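**Brustix S-Series: Low-Profile LED Status Bars for Hand-Held Equipment**

The S-Series is a line of segmented indicator bars for battery level, charge state and simple progress display. All parts are surface mounted and intended for plastic housings with a wall thickness of 2 mm or less. The series replaces the older Orkeck strip, and the pad layout is unchanged, so existing boards do not need to be respun.

## Variants

| Part | Segments | Color | Supply |
|---|---|---|---|
| S3-G | 3 | Green | 3.3 V |
| S5-G | 5 | Green | 3.3 V |
| S5-A | 5 | Amber | 3.3 V |
| S10-G | 10 | Green | 5 V |

The S5-G is the stock part. The others are built to order in trays of 100. Allow 20 working days from receipt of order.

## Electrical

Each segment is driven separately. There is no common-drive version. Maximum current is 20 mA per segment. At the default setting of 5 mA the bar can be read indoors at arm's length, and most battery-powered designs should stay there. The PWM input is rated to 3840 Hz. Below 200 Hz, flicker is visible when the housing is moved quickly.

Do not tie unused segments to ground. Leave the pads open. 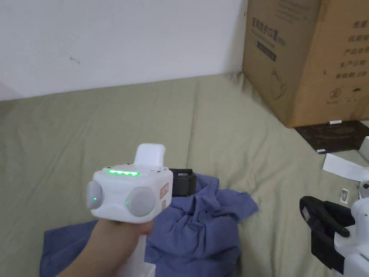
Segment count is the first thing to settle when choosing a part. Three segments are enough for a charger dock, where the user only wants to know if the cell is low, partly charged or full. Ten segments suit bench equipment that is read from close up and stays in one place. For a device held in the hand, five is the usual choice: a short row on the top surface of the head, like the green one on the white gripper shown, stays clear of the fingers when the grip is below it. Each segment then stands for one fifth of capacity. Mounting the bar on the handle is possible but calls for a longer flex cable and a sealed window.

## Window and Light Guide

The bar can be fitted behind a clear window or behind a thinned section of the housing. For thinned sections in white ABS, use 0.6 mm. Darker plastics need a cut window. The Hernumico light guide fits S3 and S5 parts only and keeps neighboring segments from bleeding into each other. It is pressed in by hand, no adhesive.

Clean windows with a damp cloth. Alcohol clouds the guide.

## Operating Limits

- Operating temperature: -10 to 60 °C
- Storage temperature: -25 to 80 °C
- Reflow: two passes maximum
- Moisture: bake before use if the bag has been open longer than one week

## Ordering

Samples of the S5-G ship in packs of 25. Tray orders go through Slanina, which also holds the light guides. Drawings and the solder pad file are sent on request. For color matching across batches, state the bin code from the previous tray label on the order; mixed bins are shipped if no code is given.

Technical contact: Oldřich Jireš, Brustix applications desk. The S10-G drawing is being revised in November and the hole spacing on the current sheet should not be used for tooling.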